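Home Features Style At Home Archive Subscribe

The Long Red Strip
What a few feet of burgundy cloth can do for a plain wooden tabletop

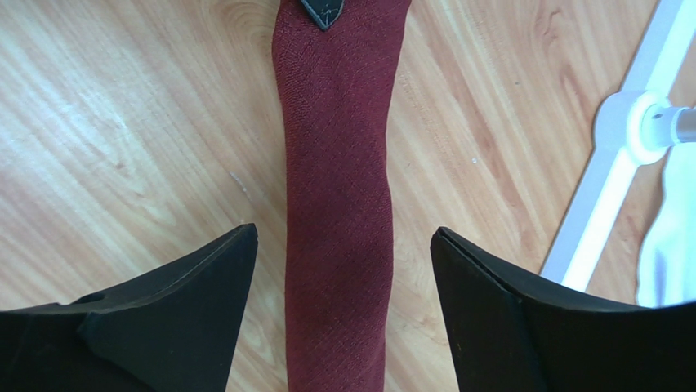

Burgundy on pale wood, with a small black tab at the top.

I have been on a fabric kick since October, and I blame the color. Not bright red, not brown, but that deep maroon in between, the one that looks like the inside of an old theater. Put it down on a light wood surface and the whole room wakes up!

My own weakness is for narrow pieces. Neckties, sashes, sleeves for umbrellas and flutes, the long offcuts that end up in the bargain basket at Lemieux, the fabric shop on the corner in Stilberg where I have spent far too many Saturday-ish mornings. (They had 75 bolts of wool on the back wall last time I was in. The sign said so, and I believe it.) A narrow strip is all weave and edge. Get your nose down close to it and you start seeing the fine diagonal crosshatch, tiny diamonds running the whole length, and a slight wave down each side where the cloth won't quite lie straight.

Leave the wave alone, I say. I used to press everything flat with a hot iron and a damp towel, and I lost a lovely silk tie from Grotelow that way, shiny as a spoon by the time I finished. Now I lay a piece out lengthwise, smooth it with the side of my hand from the middle toward the ends, and let it rest overnight. Most soft creases give up by breakfast.

Wood grain helps too. Pale boards with honey streaks and a knot or two make any dark red look richer, and window light from the left picks up folds you'd miss under a ceiling lamp. I sort all my strips this way, on the bare table, before they go back in the drawer.

For storage, roll loosely from the narrow end and keep any tab or trim on the outside so it doesn't leave a dent. A shallow drawer holds more than you'd think. The textile room in Brolitz keeps 3,000 ties and ribbons in shallow trays, 2 layers deep with tissue between, and the oldest reds in there still glow.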